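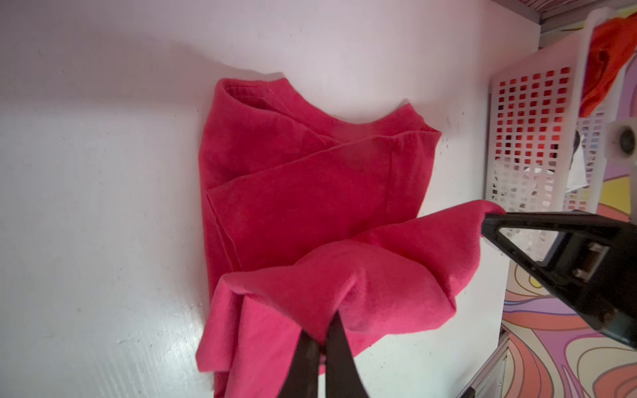 I've been to over 11 rental apartments with my sister since August, and I could not tell you which was which. White walls, gray floor, white blinds. One had a beige accent wall and the agent brought it up twice, like it was a pool.

So this is my plea for pattern. Big, loud, grandma-would-blink pattern, on walls and curtains and anything else that stays still long enough.

I grew up in a house on Flondar Street where the kitchen paper had brown teapots on it and the bathroom had fish. My friends loved that bathroom! People remembered it. Then my parents sold, and the new owners painted the lot "for resale," which is a funny way to decorate a place you plan to live in for twenty years.
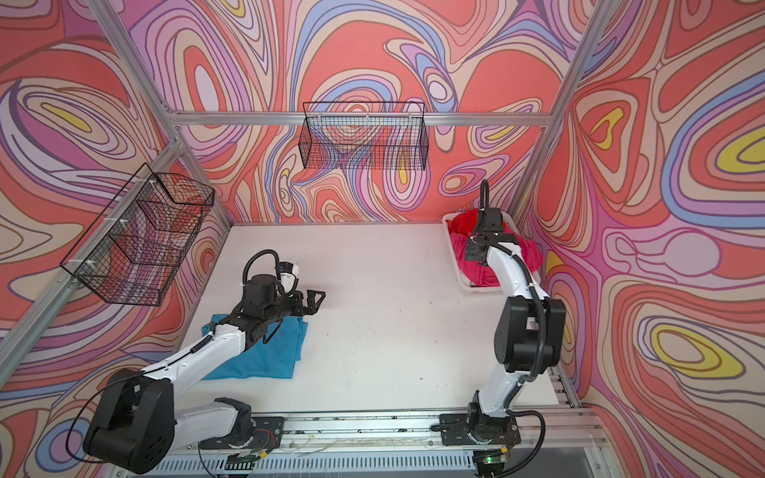

Coral, lavender and periwinkle, all swirled together.

My neighbor Hugo Aubert thinks I'm nuts. He says you get sick of a pattern in a year, and that plain walls let your eyes rest. Fine, maybe. But I've had striped curtains in my bedroom since college and I sleep like a rock. And Hugo has repainted his hallway three times, each time a slightly different white (he showed me the chips, and I nodded a lot).

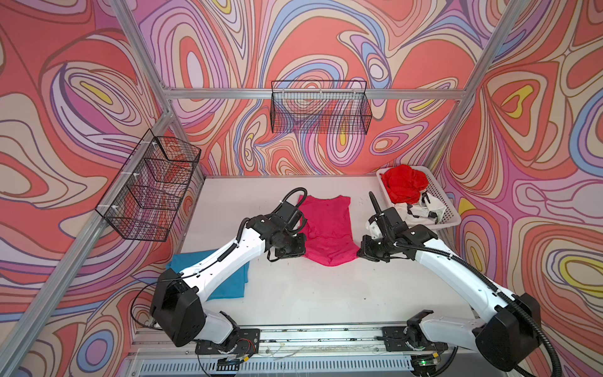

Money is the argument I take seriously. When I finally got a quote for papering my dining room it came to $1,192, and I had to sit down. Paint would have been far less. You can start small, though — one wall, the inside of a closet, the back of a bookcase. And if you're going small, go bold. Wavy bands of orange and lavender with thin dark outlines and a bit of mustard yellow would do more for a dull back hall than another framed print of a beach. I did my pantry first, in a green leaf print, and I still open the door sometimes just to look at it.

Renters have it harder, I know. Peel-and-stick is decent now, but ask your landlord before you buy eight rolls. My sister didn't, and she's still got six of them under her bed.

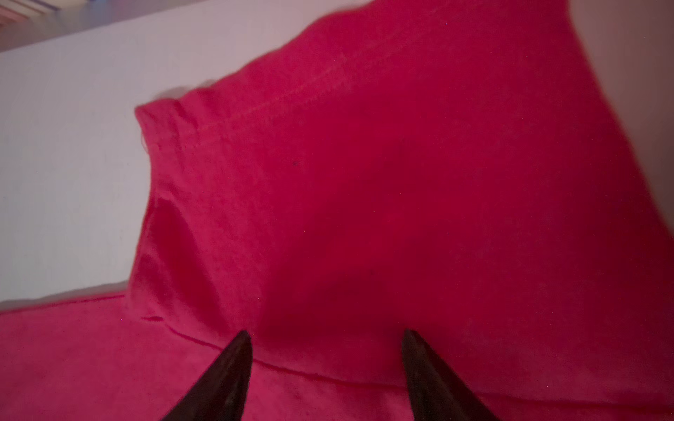 Red, and plenty of it.

She signed a lease last week, by the way. White walls, gray floor. I'm bringing curtains.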